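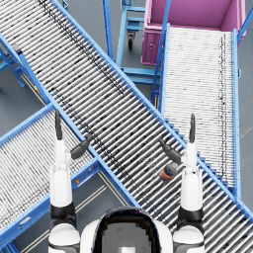

*Cruzamento de três transportadores de roletes com longarinas azuis (imagem renderizada).*

# Kaddale 13: etiquetas para caixa reciclada

Quem trabalha com expedição sabe o drama: a caixa é boa, o endereço está certo, a etiqueta saiu nítida, e três dias depois alguém encontra o papel enrolado no chão do galpão. O papelão reciclado é o maior culpado. Tem fibra curta, solta pó, bebe a umidade do ar, e os adesivos comuns simplesmente não conseguem se agarrar a ele. A linha Kaddale 13 nasceu desse problema e é, sem exagero, o produto do catálogo de que mais gostamos de falar!

## O adesivo

É um acrílico à base de água, de cura lenta. Nos primeiros minutos ainda dá para descolar e reposicionar (quem já colou etiqueta torta às sete da manhã agradece), e depois de uma noite em repouso ele arranca fibra da caixa se você tentar tirar. A camada é mais grossa que a das nossas etiquetas para papelão virgem, e é essa gordurinha a mais que entra nos poros do reciclado.

Funciona também em papel kraft, saco de ráfia laminada e filme stretch bem esticado. Em plástico com muito silicone, não. Para esses casos temos a linha Plindano, com adesivo de borracha, que fica em outra página.

## O papel

Usamos o couché térmico fosco da Brernetti, sem fenóis, com uma face bem lisa que deixa o código de barras com as bordas limpas mesmo em impressão rápida. Testamos vários papéis antes de escolher e a diferença aparece nos códigos pequenos, aqueles de dois centímetros que todo mundo insiste em espremer no canto da etiqueta.

O fosco tem outra vantagem: não devolve a luz do leitor. Em corredor com luminária forte isso poupa aquela dancinha do coletor de dados para achar o ângulo certo.

## Ficha técnica

| Característica | Kaddale 13 |
|---|---|
| Material | Papel térmico direto, fosco, sem fenóis |
| Gramatura | 79 g/m² |
| Adesivo | Acrílico permanente à base de água |
| Temperatura mínima de aplicação | 5 °C |
| Etiquetas por rolo | 2.766 |
| Bobinamento | Externo |
| Separação | Picote entre etiquetas, com marca preta no verso |

A marca preta serve para as impressoras com sensor reflexivo. Se a sua lê o espaço entre etiquetas, também vai bem, só precisa recalibrar na primeira troca de rolo. O rolo é grande e não cabe em impressora de mesa sem suporte externo.

## Como aplicar

Passe a mão na caixa antes. Se ela voltar cinza de pó, passe um pano seco na área da etiqueta. Pressione do centro para as bordas e evite a emenda das abas: a fita por baixo cria um degrau e o canto levanta.

Em câmara fria, etiquete do lado de fora e deixe a caixa descansar antes de entrar. Depois de curado, o adesivo aguenta o frio numa boa. O que ele não perdoa é condensação na hora de colar.

## Guarda e validade

Os rolos vêm em saco fechado, com um disco de papelão de cada lado. Guarde deitados, longe de janela, e use primeiro os mais antigos. Papel térmico escurece com calor, então nada de deixar a caixa em cima da seladora (a gente já viu, e mais de uma vez). A impressão dura bem em arquivo interno, mas para documento que precise ficar anos legível prefira transferência térmica com ribbon.

## Perguntas que chegam sempre

**Serve para caixa nova?**
Serve, e cola muito bem. Só que a Kaddale comum dá conta do recado e custa menos.

**Dá para escrever à mão?**
Dá, com esferográfica ou lápis. Caneta marcadora com álcool mancha o térmico e pode borrar o que está embaixo.

**A etiqueta atrapalha a reciclagem da caixa?**
O papel segue junto com o papelão na maioria das aparas. Cada recicladora tem a sua regra para adesivo, e vale perguntar à sua.

**Existe pré-impressa?**
Sim! Uma cor, logotipo ou tarja, com o mesmo papel. A tarja vermelha de "frágil" é a campeã de pedidos.

## Amostras

Mandamos um rolo curto para teste, junto com um cartão de aplicação. Peça pelo código Rutherford, que é o nome do nosso kit de amostras, e diga qual impressora usa e que tipo de caixa vai etiquetar. Se puder, mande também um pedaço do papelão: colamos aqui, deixamos curar e devolvemos com o resultado anotado no verso.

Página revisada em 7 de julho de 2021.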